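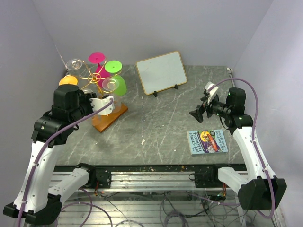 Washing and Storing Stemware

Most stemware breaks at the sink or on the way to storage. The stem is the weak point. It takes very little twisting force to snap one, and the usual cause is holding the foot in one hand while turning a towel inside the bowl with the other.

Before washing

Take rings and bracelets off. Clear the sink of cutlery and pans. Lay a folded dish towel or a rubber mat on the bottom, and swing the faucet to one side so that the rim does not meet it on the way up.

Let glasses that have held ice come to room temperature first. A cold glass put into hot water can crack at the base of the bowl, where the wall is thickest.

Washing by hand

Use warm water, comfortable for a bare hand, and a few drops of plain dish soap. Wash one glass at a time. Hold it by the bowl, never by the foot. A foam brush on a straight handle reaches the bottom of a deep bowl without forcing. Wipe the rim with a soft cloth folded over it, thumb outside and finger inside, and move along it in short strokes.

Lipstick is mostly wax and oil and will not come off with rinsing. Put a drop of undiluted soap on the spot, wait 2 minutes, then wipe.

Rinse until the surface no longer feels slick. Soap film is the main cause of a flat, streaky look, and it also kills the foam on beer and sparkling wine.

Dishwasher

Check the maker's instructions. Where machine washing is allowed, use the top rack, the shortest low-heat program and no heated drying. Glasses should not touch each other or the rack above. Decorated, gilded or painted glass is washed by hand. So is colored glass when the color is a surface coating; if a fingernail catches on an edge near the rim or foot, assume that it is.

Cloudiness

There are two kinds, and only one can be removed.

Mineral film comes from hard water. Soak the glass in one part white vinegar to three parts warm water for ten minutes, rinse and dry. If the glass clears, the problem was lime. Repeat as needed and dry by hand in future.

Etching is a change in the glass itself, usually from soft water, too much detergent and high heat over many cycles. It often shows faint rainbow colors when held to a window. Vinegar does nothing for it. Abrasive powders make it worse.

For a decanter or a narrow bowl that a brush will not reach, use a tablespoon of uncooked rice, a little vinegar and warm water, and swirl. Do not use sand.

Drying

Set the glasses upside down on a flat, lint-free towel for five minutes to drain, then dry by hand while they are still slightly warm. Two cloths are better than one: the first holds the bowl, the second does the drying. Dry the foot separately, as its own step, holding only the foot.

Linen and microfiber both work. Wash them without fabric softener, which leaves a film.

Storing

Upright on a shelf is the safest position for thin rims. Leave a finger's width between bowls. Shelf liner stops glasses from creeping when the cabinet door is shut hard. Glasses stored rim down on a closed surface trap stale air and pick up the smell of the cabinet; rinse before use.

Hanging by the foot keeps dust out of the bowl. Check three things. The slots must be wider than the stem but clearly narrower than the foot. The bowls must not meet when all places are filled. On a freestanding rack, load opposite sides in turn, and unload the same way, or the weight ends up on one side and the stand may tip. Try this with the largest glasses you own before settling on a place for the rack.

Under-cabinet rails should be screwed into solid material. Measure the cabinet floor first and choose screws that will not come through it.

Never hang a glass that is still dripping over bare wood. The ring it leaves is harder to remove than the one on the glass.

Small chips

A chip on the foot can be smoothed with fine wet-and-dry paper, used wet, with light strokes in one direction. Wear eye protection and keep the paper wet so that no dust forms. Wipe down and rinse well afterward. A chip on the rim is not worth the risk. Discard the glass, wrapped in newspaper and taped, and mark the package.

Reader notes

Hongmei Zou asks whether baking soda can replace vinegar on mineral film. It cannot. Lime is dissolved by acid, and baking soda is alkaline.

Marek Rusnák stores his glasses in the original carton with the dividers in place. This is fine for long storage if the carton is dry. Wash before use, as cardboard leaves a smell.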